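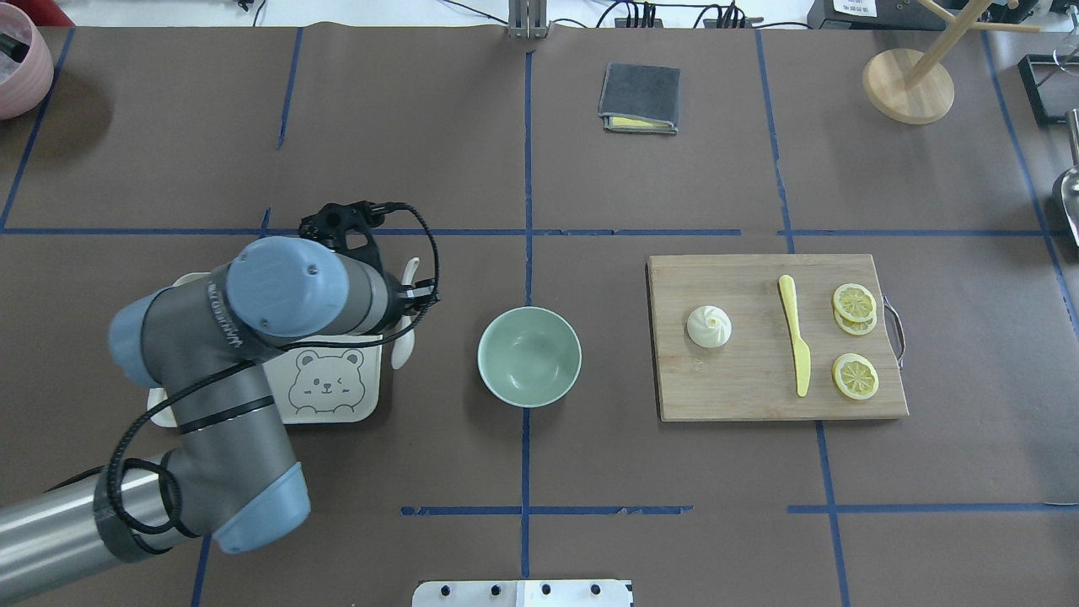 4. Preparación de la mesa para la jornada de puertas abiertas

Esta parte de la guía cubre el montaje del puesto Kuven, la demostración de cocina con un solo brazo que enseñamos en la sala Heywood. Si es la primera vez que te toca llevarlo, enhorabuena, es el puesto más agradecido de toda la jornada: la gente se queda, pregunta, vuelve con los primos. Lee la sección entera antes de enchufar nada y ten a mano la sección 3 (alimentación y parada de emergencia), que aquí se da por leída.

La primera versión de estas instrucciones la escribió Noémie Landry para la visita de diciembre. Se han corregido los tiempos y se ha añadido el apartado 4.6, que antes andaba en hojas sueltas.

4.1 Antes de empezar

Necesitas el puesto ya atornillado, el portátil con Clestell instalado y la caja de utensilios. Calcula una hora larga si vas con otra persona. Solo se puede, pero la comprobación del recorrido (4.4) exige alguien en la seta de emergencia, así que al menos para eso busca compañía.

Material de la demostración:
Bandeja blanca del oso
Cuenco verde claro
Tabla de cortar con asa metálica
Cuchillo de plástico amarillo
Cuchara de plástico blanca
Bollo al vapor
Rodajas de limón
Paño gris
Olla rosa y soporte de madera (solo para la rutina larga)

PRECAUCIÓN: en este puesto no entra ningún cuchillo de metal, ni siquiera para cortar el limón fuera de horario. Si falta el amarillo, se salta el paso del cuchillo y se sigue con el resto.

4.2 La cuadrícula

La mesa marrón va dividida con cinta azul. Las líneas son la referencia que usas tú para colocar las cosas y también la que usa el público para entender lo que ve, porque enseguida empiezan a decir «ahora va a la casilla del bollo», y es estupendo que lo digan.

1. Pasa un paño seco por toda la mesa. Nada de limpiacristales: levanta la cinta.
2. Revisa las esquinas de la cinta. Si alguna se ha despegado, cámbiala entera, de borde a borde. Los remiendos cortos se enganchan en la pinza.
3. Coloca la plantilla de cartón contra el borde de la mesa y comprueba que las líneas coinciden con las marcas. Se admite una desviación de 2 milímetros.
4. Retira la plantilla y guárdala debajo de la mesa. Alguna vez se ha quedado puesta y el brazo la ha arrastrado con mucha dignidad hasta el suelo.

Nota: la cinta de repuesto está en el armario 347, con la llave de la sala. La cinta azul de pintor del taller es más estrecha y no vale.

4.3 Cables y brazo

Los cables negros del brazo forman bucles a lo largo de los segmentos. Tienen que poder moverse. Una brida de más, puesta con la mejor intención, y la muñeca se queda sin giro a mitad de la rutina.

1. Con el puesto sin tensión, sigue cada cable con la mano desde la muñeca hasta la base. Busca pellizcos y dobleces secos.
2. Comprueba que ningún bucle llega a tocar la mesa cuando el brazo está en reposo.
3. Deja las regletas al otro lado de la mesa, fuera del tablero. Es tentador subirlas para tener los enchufes a mano — no lo hagas.
4. Da tensión y espera a que Clestell muestre el brazo en verde.
5. Abre y cierra la pinza tres veces desde el menú Manual. Ha de abrirse por completo las tres.

PRECAUCIÓN: no empujes el brazo con la mano mientras tiene tensión, aunque parezca parado. Si hay que recolocarlo, pulsa la parada de emergencia, muévelo y rearma según el apartado 3.2.

Si al dar tensión aparece el aviso 657, la pinza no ha encontrado su posición de origen. Se arregla casi siempre cerrándola desde Manual y volviendo a pulsar Origen. Si sale dos veces seguidas, apaga, espera un minuto y repite desde el paso 1. A la tercera, avisa al responsable de sala y abre el puesto sin brazo: con el vídeo y los utensilios sobre la mesa también se puede contar muchísimo.

4.4 Colocación de los utensilios

Lo bonito de esta demostración es que todo lo que hay en la mesa se reconoce a la primera. Un bollo, un limón, un cuenco. Un niño de cinco años sabe qué debería pasar, y por eso se pone tan nervioso cuando la pinza se acerca. Coloca las cosas con cariño.

1. Cuenco verde, vacío, hacia el centro de la mesa, justo a la derecha de la línea vertical de cinta. Es la primera pieza y las demás se colocan a partir de ella.
2. Tabla de cortar a la derecha del cuenco, con el asa metálica hacia la derecha.
3. Sobre la tabla: bollo en el lado izquierdo, cuchillo en el medio, en vertical y con la hoja apuntando hacia ti, limón a la derecha. Dos rodajas pueden montarse una sobre otra, pero deja siempre una suelta, que es la que coge el brazo.
4. Bandeja del oso en el lado izquierdo, bajo el brazo. Quedará en parte tapada mientras el brazo esté en reposo; es correcto.
5. Cuchara blanca junto a la bandeja.
6. Paño gris doblado al fondo.
7. Si vas a hacer la rutina larga, olla rosa en la esquina del fondo a la izquierda y soporte de madera en la del fondo a la derecha. En la corta no estorban, puedes dejarlos puestos todo el día.

Ahora la comprobación del recorrido:

8. Una persona en la parada de emergencia, otra en el portátil.
9. Carga la rutina 1524 y elige Velocidad de ensayo.
10. Lanza la rutina y mira la altura de paso sobre el borde del cuenco. La pinza tiene que librarlo con holgura a la ida y a la vuelta.
11. Cuando el brazo regrese a reposo, repite a Velocidad de sala.

Nota: si el brazo roza el cuenco, casi seguro que el cuenco se ha corrido hacia la cinta. Recolócalo antes de tocar ningún valor en Clestell. Los valores están bien. De verdad, están bien, costó una semana dejarlos así.

4.5 La demostración con público

Cada pase de la rutina corta dura unos minutos, y entre pase y pase conviene dejar tiempo para preguntas. El guion que mejor funciona:

1. Saluda con el brazo en reposo. Explica qué va a intentar hacer y señala las piezas, siempre desde detrás de la cinta del suelo.
2. Pide a alguien del público que elija entre bollo y limón. Selecciona Bollo o Limón en la pantalla inicial de Clestell.
3. Cuenta hacia atrás con la gente y lanza la rutina.
4. Calla mientras se mueve. Cuesta, sobre todo cuando te entusiasma el tema, pero el silencio de la sala justo antes de que la pinza se cierre merece la pena.
5. Si falla el agarre, déjalo fallar. El brazo hará un segundo intento por su cuenta, y el aplauso del segundo intento suele ser más fuerte que el del primero.
6. Al terminar, espera a que el brazo vuelva a reposo y pulsa Pausa antes de recolocar nada con la mano.

PRECAUCIÓN: el paso 6 no se salta nunca, tampoco con cola en la puerta. Nadie mete la mano en la mesa sin la Pausa activada y la luz ámbar encendida.

Preguntas que te van a hacer seguro: si ve (sí, con cámara, y puedes enseñar la vista en el portátil), si sabe cocinar (no, sabe mover estas cosas sobre esta mesa, y ya es bastante), si puede hacerlo con la comida de casa (habría que enseñárselo) y cómo se llama. Lo del nombre déjalo en manos del público. En el último pase de diciembre se fue de allí llamándose Fermín y a todos nos pareció bien.

Si preguntan por detalles del control, diles que Fliven, en el puesto de al lado, enseña la parte de planificación con pantallas grandes y mucho más tiempo por persona. Mándalos sin reparo, ellos también nos mandan gente.

4.6 Reposición entre pases

Limón: cambia las rodajas cuando empiecen a doblarse. Una rodaja blanda se pliega entre los dedos de la pinza y el sensor la da por perdida. Guarda las de recambio en la nevera del pasillo, en recipiente cerrado.

Bollo: aguanta bastantes pases. Ponlo con los pliegues hacia arriba. Si se abre o se aplasta, fuera.

Tabla: sécala cada vez que cambies el limón. Con zumo debajo, las rodajas se pegan a la madera y el brazo tira de más.

Pinza: limpia los dedos con un paño apenas húmedo, en Pausa, cada cuatro o cinco pases.

Nota: nada de lo que ha estado sobre la mesa se come. Habrá quien te pida el bollo — ten a mano el plato de galletas y ofrécelo enseguida.

4.7 Cierre

1. Manda el brazo a reposo desde Clestell y espera a que se detenga.
2. Abre la pinza y cierra el programa. Guarda el registro con el nombre que propone.
3. Corta la tensión desde la regleta principal.
4. Tira el limón y el bollo. Lava a mano la bandeja, el cuenco y los cubiertos; el dibujo del oso no soporta el lavavajillas.
5. Deja la tabla de canto para que se seque.
6. Apunta en el cuaderno del puesto cualquier aviso que haya salido, con la hora, y qué eligió más la gente, si te acuerdas. Nos encanta leerlo.

Para el transporte del puesto a otra sala, véase la sección 5.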